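# Quinhentas dobras depois

Cyril Fairclough não gosta da palavra "aprender". Passa os dias na Drostudico a recolher exemplos para um sistema que há de dobrar roupa sozinho e prefere dizer que está a "encher um armário".
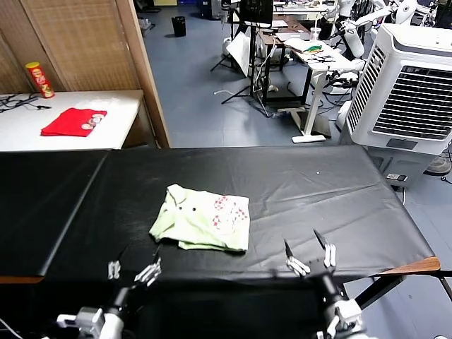
Milovan Trajkovski, por seu lado, acha que a quantidade acaba por resolver quase tudo e que com 1.000 demonstrações o modelo deixará de depender da posição inicial da peça. Fairclough ouve o argumento sem grande entusiasmo. "Já me disseram o mesmo quando íamos em 500", responde.

Um tecido amarrotado, como o da peça verde sobre o pano preto, nunca cai duas vezes da mesma maneira. Pergunto-lhe se isso não é precisamente o que se quer. "É, se quem grava deixar. Mas as pessoas cansam-se e começam a pousar a roupa do modo que dá menos trabalho. O sistema aprende a nossa preguiça."

Cada sessão dura 35 minutos. As tentativas falhadas são quase sempre apagadas, decisão que ele contesta desde junho. "Se só lhe mostro o que correu bem, como é que ele sabe sair de uma manga virada?" Conseguiu que guardassem 12, para comparação. Ainda não viu resultados.

Insisto nos números de sucesso que a Zolell, parceira do projeto, costuma apresentar. Fairclough encolhe os ombros: quer saber em que mesa foram medidos, com que luz e com que camisas. "Mudem a mesa e voltem a medir", diz. O pedido está feito por escrito e continua sem resposta.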